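# Gindis Tabletop Kit

Rental and purchase, from Arnudum. Page updated November 20, 2025. 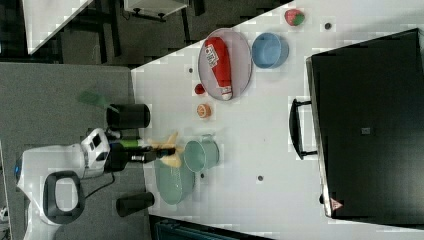 The Gindis kit is for people who already have a mobile robot with an arm and have discovered that the robot came with nothing to do. You get props, task cards, a scoring sheet and the Dai logging software, which runs on any laptop you don't mind leaving on a cart.

Toy food is the bread and butter of the thing (there is no bread or butter). Fruit goes in bowls, on plates, or near cups, depending on the card. The cards start easy and get rude by the second half.

**What you pay for**

- 10 task cards, each with a reset diagram
- Props, plus spares for whatever rolls under a desk
- Dai logging license, one robot
- 8 hours of remote setup help

**Price:** $2,000 to buy, $700 a month to rent. Shipping is extra and we don't enjoy it either.

**What you don't get:** a robot, a table, or patience. A plain white tabletop works well. Glass doesn't, and please stop asking about marble.

**Compared with the Atano set:** Atano's props are nicer to look at and its manual is shorter. Ours has harder cards and a reset diagram a tired person can follow at six in the evening. If you mostly need something for visitors to watch, buy Atano's.

Returns are accepted within the first month, props washed. The next batch of kits ships in April, and rental units go out as they come back. Lost strawberries are billed at cost.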